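Movora Route Alert, version 8: review
Last updated: October

Movora Route Alert is a phone app that warns drivers of planned road closures, lane restrictions and diversions. It takes its data from published highway notices and checks them against a saved route. I used version 8 on a daily commute between Trunitz and the industrial estate at Multari, a drive that crosses two event zones and one long-running bridge repair.

Setup takes a few minutes. The user enters a start point, an end point and a usual departure time. The app then draws a corridor on either side of the route and lists every notice that falls inside it. The default corridor is too wide for town driving. Mine returned 415 notices, many of them for side streets I have never used. Setting the corridor to its narrowest value cut the list to 207, and filtering out footpath works made it readable.

Alerts arrive the evening before a closure and again 30 minutes before departure. The evening alert is the useful one. It gives the road name, the closure hours and the signed diversion. The morning alert repeats the same text in a shorter form and adds a delay estimate, which was usually too low on event days. During the Trunitz street market it predicted a short wait at the station junction, and I sat there through two radio bulletins. 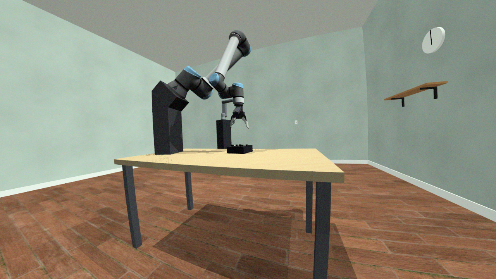 Partial closures are handled less well. A road closed only to through traffic is marked in the same red as a road that is fully shut, and the difference appears only after opening the notice. Residents and delivery drivers will find this annoying. The rival Panasiuk app uses a hatched line for access-only roads, and I would like to see Movora copy it.

Diversions can be exported to most navigation apps. The export follows the signed route exactly, including the long loop past the Multari depot that local drivers avoid. There is no way to edit a diversion before sending it. Height and weight limits are included for vans, but they have to be switched on separately for each saved vehicle.

Battery use was modest with background location turned off. With it on, the phone needed charging before the drive home. The offline copy of my region took up 508 MB and had to be downloaded again in full after each update.

The free tier covers one route with evening alerts only. The paid tier adds more routes, morning alerts and the vehicle limits. For a single commute the free tier is enough. Drivers who cover several sites should try the paid version for a month with the corridor set narrow, and check access-only roads by hand.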